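**HOLLEY** – Students in the robotics manipulation course at Holley Technical College have begun the second phase of a sorting project that asks them to teach a robot arm and hand to handle small electrical and mechanical parts. The college announced the start of the phase on 8 September 2018.

The project, known as Oltari, is part of the two-year automation program and is open to students who have completed the introductory controls class. This term 40 students are enrolled, working in teams in the Czarnecka Laboratory on the ground floor of the engineering building.

"Our students will meet these parts in any plant they go to work in," said Zarmeena Khokhar, who directs the course. "A gear, a nut and a circuit breaker each call for a different grasp, and we want them to plan for that before they write any code."

During the first phase, teams guided the arm by hand control and recorded 3,259 attempts at picking up and placing parts. Each attempt was reviewed by a second team, which marked it as complete, partial or failed. The review set aside 343 attempts for closer study, most of them involving thin cables or small metal pieces. 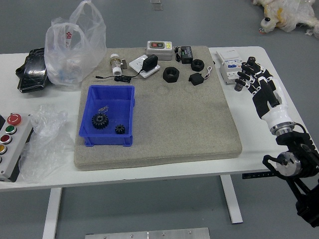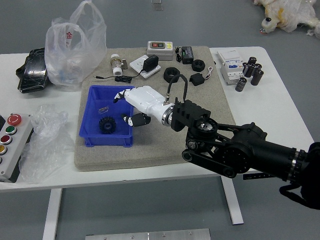

*Gears in the blue bin, with nuts, a valve fitting and switchgear on the worktable in the Czarnecka Laboratory.*

The second phase will add to that record. Teams are expected to bring the total to 4,000 attempts by the end of the term, with parts placed in new positions at the start of each session. Students keep a written log of every layout – a requirement carried over from the controls class – and submit it with their program files.

Herman Rondonuwu, the laboratory supervisor, said the schedule had been changed to give each team longer sessions at the table. Under the earlier plan, he said, teams spent much of their time on setup and safety checks.

"They now have time to try something, look at the result and try again on the same visit," Rondonuwu said.

Grades will be based on the logs, a short written report and a demonstration before faculty members. The demonstration will use a set of parts chosen by the instructors and given to the teams on the same morning.

Daston, a regional maker of control panels, has agreed to send two engineers to observe the demonstrations and meet with students afterward. Students who wish to join the course next term should apply through the engineering office before the end of September.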